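Two arms, two baskets and a tray

I have been promising a proper update on the sorting build since April, and tonight I finally have something worth writing up! For anyone new, the plan is a pair of arms on a table that can tidy small household stuff. Things come off a tray and go into baskets, or come out of baskets and go back on the tray. I call the whole setup Katby, after the street the workshop is on, and by now everybody at the bench uses the name too.

Most of the last few weeks went into the boring end of it. I re-routed cables, re-tightened the mounts, and rewrote the part of the code that decides how far to open the fingers before coming down over a basket rim. That last one sounds like nothing, but wicker is a funny material to work around. The rim is round and the weave has bumps in it, so a finger that comes in a little low will catch and drag the whole basket along with it.
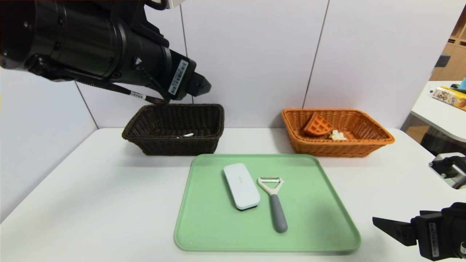 Samran Thepsuriya
Builder and weekend programmer, Finberg Workshop

Tue 2 October

The green tray is my favorite part of the table. It has a raised lip, so things stay put when I bump the table (I bump the table a lot), and the pale color gives me a nice clean background to work with. The vegetable peeler is the object I keep coming back to. A Y-shaped peeler is wide at one end and skinny at the other, so where you grab it matters a great deal. Grab the handle and life is good. Grab the head and you get a peeler that swings around like a weather vane.

I logged 296 tries over the weekend, all peeler and all from the tray, and the best settings are saved in a file called Evangelista. (I name settings files after whatever is on the label of the nearest coffee bag. The previous one was Stimley and it was terrible.) With Evangelista I got 98 clean pickups in a row before the first drop, and I may have yelled loud enough to bother the people at the laser cutter. Sorry, everyone!

Play food has been a lot of fun as well. The toy waffle is a great shape for practice, flat with a grid on it, and when it leans on the basket wall there is an edge to go for. Flat on the bottom it is much harder, and I still don't have a good answer for that.

Then there's cloth — my current obsession. Fabric has no fixed shape, so all my careful numbers about width and height go out the window, and what I do now is pinch high, lift slowly and let it hang before moving sideways. I wait 2 seconds at the top of the lift. Over an open basket that pause makes a big difference to where the fabric ends up, and I wish I had tried it a month ago.
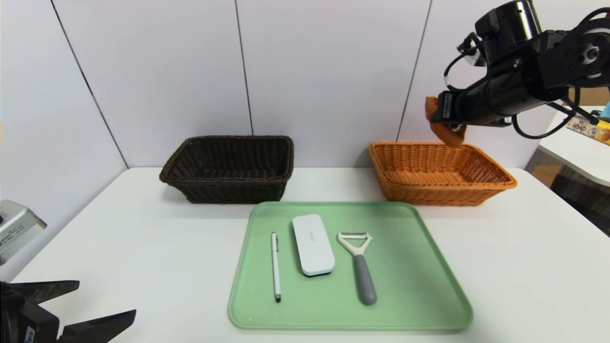
Do you need two arms for a project like this?

One arm is plenty for moving things from a tray to a basket, and it's the way I'd start. The second arm earns its spot once you want to hold something steady or fold cloth, but it also doubles the wiring and gives you a whole new thing to crash into.

Next on my list is getting both arms to work on the same piece of fabric without fighting each other. I have 16 notes taped inside the cabinet door on how that might go, and half of them disagree with the other half. The code still needs a cleanup before I share it, so give me a couple of weeks on that.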